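### 4.2 Long, shared counters under windows

Counters under windows behaved differently from every other surface in the survey. Of the 3,295 item records, a large share came from them, although only 5 of the 10 surfaces we followed were of this type. Kitchen islands filled and emptied within a day. Window counters filled slowly and kept what they had.

We use three terms from the coding sheet. A *resident* item was recorded on every visit. A *visitor* was recorded once or twice and then gone. A *drifter* stayed on the surface but changed position between visits, sometimes by the full length of the counter. Svenja Brandes coded the Misberg and Kassa surfaces and Etornam Gbeho coded Grostness; both coded the first seven visits at each place and settled differences by discussion before going on alone.

The Grostness counter is the longest in the set and the one with the most mixed contents (Figure 3). Very little on it has to do with food. Sports and play items sit next to hardware, and paper lies next to plastic sheeting. Participants described this kind of surface as a place for things that "don't live anywhere," and the Grostness records bear that out. The tennis ball was a drifter for the whole study. The black box with the magenta item in it was a resident, and so was the large wheel-shaped piece leaning by the sill -- both were dusted around and not moved.

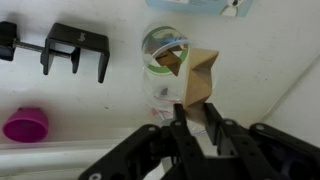
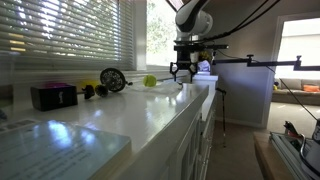
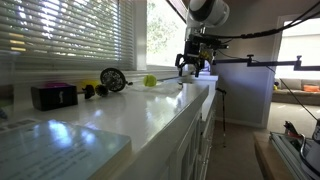
**Figure 3.** Items at Grostness. First: a clamp, a clear cylinder with scraps in it, and a tan faceted shape. Second and third: the window counter, with the black box, the wheel-shaped piece and the tennis ball.

Position along the counter mattered more than we had planned for. Tall or upright items collected against the sill, where they could be leaned. Flat items, mostly booklets and sheets, ended up near the front and at the ends, and were the items most often recorded as overhanging the edge. Small round items were found in the gaps between larger ones. We did not code for this at the start, and the position column was added to the sheet in October, so earlier visits have it only where the notes allowed.

Containers gave us the most trouble. The sheet asks for one record per item, but a clear container invites the coder to record what is inside it. We decided that loose scraps, thread and trimmings would be entered as a single "contents" record, and that anything with a name of its own would get its own line. Under this rule the clear cylinder in Figure 3 produces one record for itself and one for the pink and red scraps at the bottom. An earlier version of the rule, used on two visits at Kassa, counted each scrap, and those visits were recoded.

Tools were the other hard case. A clamp lying on a surface may be stored there or may be between two uses, and the records can't tell these apart. We coded all loose tools as visitors until their third appearance. At Misberg this moved a tape measure and a pair of scissors into the resident group late in the study -- a small change, but it is visible in the totals in Table 2.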